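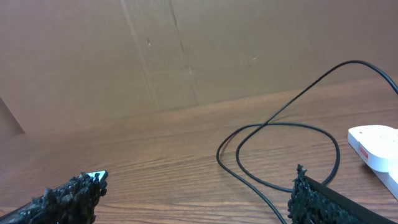
Longo router drops out every evening, any ideas?

Had it 3 weeks. Fine all day then from 6pm the wifi goes, comes back after a minute or two. On Fotalen broadband. Tried a diffrent cable, no change. Do I need a new router or is it the line?

2 replies

Log in and change the channel from auto to 1 or 11. Evenings are when the neighbours are all on. Mine was the same - fixed it in one go. If it drops on a wired laptop too then its the line, ring Fotalen.

Get a Plarier, had mine ages. Longo are rubbish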